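Norketon Guide Kit – Teach an Arm by Hand or from Across the Room

The Norketon Guide Kit is for people who know exactly how a job ought to be done and would like to show it to a robot without writing a page of code first.
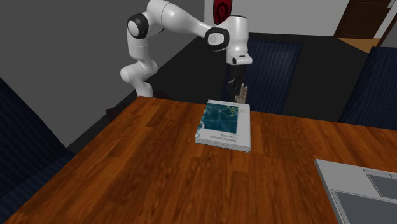
We started work on the kit because so many of our customers were telling us the same thing. They had a good arm, they had a task in mind, and then they spent their first month fighting with cables, clocks and file formats before they had recorded a single demonstration worth keeping. That seemed a shame to us! So we put everything you need for showing and recording into one box, and we built a practice room in software to go along with it, so you can get a feel for the controls before you go anywhere near your own hardware.

Two ways to show a task

Hand guiding is the one most folks try first. You press the button on the guide handle, the arm goes light, and you lead it through the motion the way you would lead somebody by the elbow. It suits slow, careful jobs where you want to feel when the fingers meet the object. Let go of the button and the arm holds its position until you are ready to go on.

Remote control uses the Drodholm hand controller, included in the kit. Move your hand and the arm's hand moves with it, with the trigger opening and closing the gripper. There is a scaling dial on the side – turn it down and a big sweep of your wrist becomes a very small movement at the fingertips, a great comfort when you are trying to get hold of something flat like a book. Most people find the controller awkward for the first half hour and perfectly natural by the next morning, so please don't judge it by your first few tries.

You can switch between the two in the middle of a session, and both are saved in the same format.

The practice room

Tekside is our simulator, and a license for one computer comes with every kit. It has tabletop rooms with ordinary furniture and ordinary objects to reach for, and you drive the simulated arm with the same controller you will use on the real one. Demonstrations recorded in Tekside open in the same editor as your real ones, where you can trim the start and end, mark the moment of a grasp, or throw out a take you aren't happy with. (We throw out plenty of our own.)

What's in the box

Guide handle with clamp ring
Drodholm hand controller and charging stand
Szabó recording unit, with storage for 600 demonstrations
Two network cables and a power supply
Tekside license card
Printed setup booklet

Details

Recording rate: 80 samples per second
Guide handle clamp: fits wrists up to 85 mm across
Saved with each take: joint positions, hand position, gripper opening, operator notes
Part number: 2081

The arm, gripper and computer are not included. If you aren't sure your arm will work with the kit, send us the model and the controller version before you order and we will check for you.

Updated October 27, 2018: kits shipped before August came with the older clamp ring. It works fine with the current software, but if you would like the newer one, write to the parts desk with your order number and we will send it out to you.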